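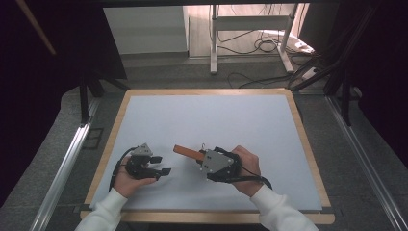 Fig. 3. White work surface with a light wooden border, set flat on gray carpet.

Section 3: Setting up your jigsaw board

Hi again, Erhan Dursun here. You've got the Braneck out of its box and the parts checked off (Section 2), so now comes the fun bit, finding it a home and getting your first puzzle started. I wrote most of this with my own board next to me and a half-finished harbor scene on it, so forgive me if I wander.

Choosing a spot

A table is the obvious place, but I've used mine on a carpeted floor for whole winters and it was fine. Short, tight carpet is best. On a deep shaggy rug the board rocks when you lean on a corner, and the edge pieces go walking.

Keep it out of strong sun. The surface can take it but the puzzle can't, and I have a faded Alpine meadow to prove it.

Laying it down

1. Wipe the spot where the board will go. One stray piece or a bit of grit underneath is enough to make it wobble.
2. Lift the board with both hands, one on each short side. Please don't pick it up by one corner!
3. Lower it with the puzzle side up and press gently on each corner in turn.
4. If a corner dips, slide one of the felt shims under it. They're in the small paper bag marked Gistis.
5. Peel the protective film off the top, starting at a corner and pulling low and slow. It will crackle and sound terrible. That's normal.
6. Wipe the surface with a dry cloth and leave it for 10 minutes before you put pieces on it. The film leaves a bit of static and small pieces will jump around.

CAUTION: Don't use glass cleaner or anything with alcohol in it. It dulls the finish, and then pieces drag instead of sliding.

Note: The raised edge is there to stop pieces from rolling off. It isn't a handle, and it won't hold the weight of a loaded board.

Starting your first puzzle

7. Tip the pieces into the sorting trays, never straight onto the board. I know, I know. I did it too.
8. Turn everything face up and pull the straight edges out as you go.
9. Build the border first and leave a finger's width between it and the raised edge. You'll want that gap later when you need to nudge the whole thing over.
10. Work on loose sections in the trays and slide them across on a sheet of stiff card.

Moving it mid-puzzle

Put the cover on, fasten all the straps, and get a second person to help. If you're on your own, leave it where it is and eat dinner somewhere else for a week (that's what we do).

If you bought the Pivuvico leg kit as well, fit the legs before step 3 and follow the sheet that came with it. The Ağca cover is made for the older board and is a little too short for this one, so don't force it.

Cleaning, storage and spare straps are in Section 4.

Last revised 2025-07-14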